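Lost my level progress after changing phones, can I get it back?

Posted by Aarti Pant in Mobile Games

Hi all, hoping somebody can help because I'm properly fed up. I've been playing Givaton since May (the walking one where you collect lanterns) and I'd got to level 46 on my old phone. I bought a new one last week, downloaded the game, signed in, and it's put me back at level one with the beginner's satchel! My old phone still works but the screen is badly cracked, so I'd like to stop using it as soon as I can. I'm fairly sure I was playing as a guest at the start and then linked an email later on, but I can't swear to it. I had 1,564 lanterns saved up for the Dristalside event and I really don't want to start again. My sister Nisha says it's gone for good. Is she right?

Nisha Pant
I did say that, and I'm sticking with it. Same thing happened to me and I just started over. Took me ages.

Firdevs Güler
Don't listen to your sister, sorry Nisha! It sounds to me like you've ended up with two accounts, which is very easy to do in this game. The guest one lives on your old phone and the new one was made the moment you signed in with your email on the new handset. Don't delete the game from the old phone whatever you do, as a guest account goes with it.

Open it on the old phone, tap your character, then the little cog, and look at the bottom of the page. If it says Guest, you need the transfer code. If it shows an email, check it letter by letter against the one you used on the new phone. I once spent a whole evening on this and had a full stop in the wrong place. 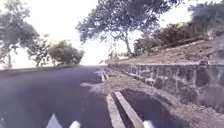
Does the transfer code run out if I don't use it straight away?
It lasts 22 hours, and after that you go back to the same page and ask for a fresh one.

Once you've got the code, sign out on the new phone (don't play any more on the level one account, it only muddles things) and pick "I have a code" on the title page. Type it in and give it a few minutes on wifi. Mine sat on the loading lantern for so long I thought it had frozen. Your friends list comes over too, but you'll have to switch step counting back on yourself, and the sound settings go back to full blast, so turn it down first if you're on the bus!

Ramesh Uniyal
What Firdevs said. Only thing to add is that your bag may look short at first. I had 2,000 lanterns and it showed none until I'd walked to a lamp post and lit it, then they all came back. The one by Grarkthorpe station worked for me. Any of them should do. If they're still missing the next day, send support your player number from the cog page.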